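4. What people told me about the night train

4.1 How I got the replies

I should say at the start that this was never going to be a tidy survey. I had one route to look at, the Indotance sleeper that leaves Grenholm late in the evening and gets to the coast in time for breakfast, and I had permission to leave paper forms in the compartments as long as I picked them up again myself. So I did. I put out 900 forms over the season and got 294 back that I could use. A fair few more came back with a coffee ring and one answer, and I left those out.

The forms were short. I asked why people had picked the train, what they had paid, how they had booked, how they had slept, and whether they'd do it again. There was a blank box at the bottom headed "Anything else", and I'm glad I left it big, because people filled it right to the edges (and sometimes carried on over the back). Most of this section leans on that box. The fares and timings were dealt with in Section 3 and I won't go over them again except where people brought them up.

I also rode the train myself, several times in each direction, and talked to anyone who seemed to want to talk. I took notes afterwards in the corridor, on the little fold-down seat by the window, which is a terrible place to write. Where I use those talks below I say so, and I haven't mixed them in with the form counts.

4.2 Price matters, but later than I thought

I went in expecting price to be the whole story. Everything I'd read for Section 2 treats the night train as something people weigh up against a cheap flight, with the fare on one side and the hours on the other. That does happen. Plenty of people wrote down both fares for me, and some had clearly kept a list.

What I hadn't expected was the order in which they did it. Again and again the form told the same sort of story: someone had a reason to be at the coast in the morning, they thought of the train first, and only then did they look up the price to see whether the idea was mad. If the fare was within reach they booked and stopped looking. I started calling this the "is it mad?" check in my notes and the name has stuck, so I'll use it from here on.

The check seems to be quite forgiving. People put up with a fare well over the flight as long as they could set the cost of a hotel night against it, and nearly all of them did this in their heads without being asked. Where the check failed, it was hardly ever on the basic fare. It was the extras. A berth that looked fine on the first page and then grew at each step of the booking put people in a sour mood before they'd even packed. Several who had booked through Clanance said the bedding charge turned up on the very last screen, and they were still cross about it when they filled in the form at bedtime!

I can't say how many would-be passengers gave up at that screen, as I only ever met the ones who got on. That's a real hole in this work and I come back to it in Section 6.

4.3 Sleep, and what stands in for it

I asked people to mark their night from "hardly slept" to "slept as at home". The marks are all over the place and I've stopped trying to find a pattern by carriage or by berth. Upper berths did no worse than lower ones. The carriage next to the engine did no worse than the one at the back, which surprised the crew more than it surprised me.

The thing that did line up with a better mark was whether the passenger felt looked after before the lights went down. I know how soft that sounds. But the people who wrote about a made-up bed, a bottle of water, a clean towel or a word from the attendant gave better marks for sleep than those who wrote about none of these, and it held in both directions of travel. I don't think a towel makes anybody sleep. I think it tells them that the train was expecting them.

The contents of the welcome pack changed partway through the season, which helped me a little. Up to the early summer there was a towel in every sleeper compartment (Figure 4 has a tan striped one, part folded, with its label showing). After that it was moved into the dearer cabins only, and the ordinary berths got a paper flannel. The "Anything else" box noticed straight away. I had expected grumbles about hygiene or value. What I got was closer to hurt feelings, and from people who mostly said they had brought their own anyway. 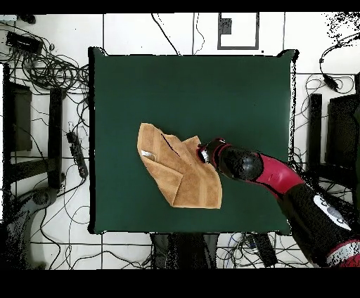 The catering tells a similar story. Breakfast on this train is supplied by Tóth, a small firm with a kitchen near the station at Grenholm, and it is a plain thing: a roll, jam, cheese, something hot to drink. It isn't included in the lowest fare. Passengers who had it brought to the berth talked about it far more warmly than its size would suggest, and passengers who had to go and fetch the very same tray from the bar car hardly mentioned it at all. Same roll, same jam. I asked the attendants about this and they just laughed at me — they had known it for years.

I want to be careful here. People in the pricier cabins get the tray brought to them, and they may simply be people who were going to have a nicer night whatever happened. I tried to get round this by looking only at ordinary berths on the nights when the bar car was shut and everyone was served where they lay. There are few such nights in my pile, so I give it as a hint and no more. On those nights the breakfast remarks from ordinary berths read just like the ones from the cabins.

4.4 The stop in the small hours

The train stands still for a good while in the middle of the night, 300 kilometres out, while the engine is changed. Indotance thinks of this as dead time and would love to be rid of it (the case for a single engine right through is set out in Section 3, and on paper it's a strong one). I thought the forms would agree.

They didn't, quite. Some people do wake up when the train stops, and they wrote about it with feeling. But a good number said the stop was when they finally dropped off, and a few went out on the platform to smoke or to look at the stars and counted it among the best bits. One form simply says "the quiet!!" with no further comment. Light sleepers want the train to keep rolling and restless ones want it to stop, as far as I can tell, and the same carriage holds both.

What everyone wanted was to be told. The stop isn't on the ticket or in the booking, and there is no notice of it in the compartment. People who woke up in a dark and silent train at three in the morning with no idea why assumed something had broken. A card on the pillow would sort it out, and it is the cheapest suggestion in this whole paper by a long way.

4.5 Would they do it again?

Mostly yes, but with a condition attached. The commonest one was company. People travelling in twos and fours, who could fill a compartment, said yes almost without thinking. People on their own said yes if they could be sure who they'd be sharing with, or yes if there were single berths at a price they could bear, and women travelling alone said this more often and more firmly than anyone else. The fullest train I rode had 100 berths sold and I heard the same worry from three different compartments on my way down the corridor.

The second condition was luggage, which I had not asked about at all. I wish I had. There is nowhere good to put a large case in the ordinary compartments, and the space under the lower berth belongs, by a sort of custom, to whoever gets there first. I watched a very polite and very long argument about a cello.

A smaller group said no, and I don't want to lose them among the happy ones. Their reasons were late running, heat in the carriage, and the bedding charge again. Nobody in that group complained about the length of the journey. I had built a whole question around journey time, with boxes for each hour they would be willing to give up or gain, and for most people it was plainly the dullest thing on the form. Lots of them skipped it. The next section takes up what this means for the models in which an hour on a night train is counted at the same cost as an hour on a day train.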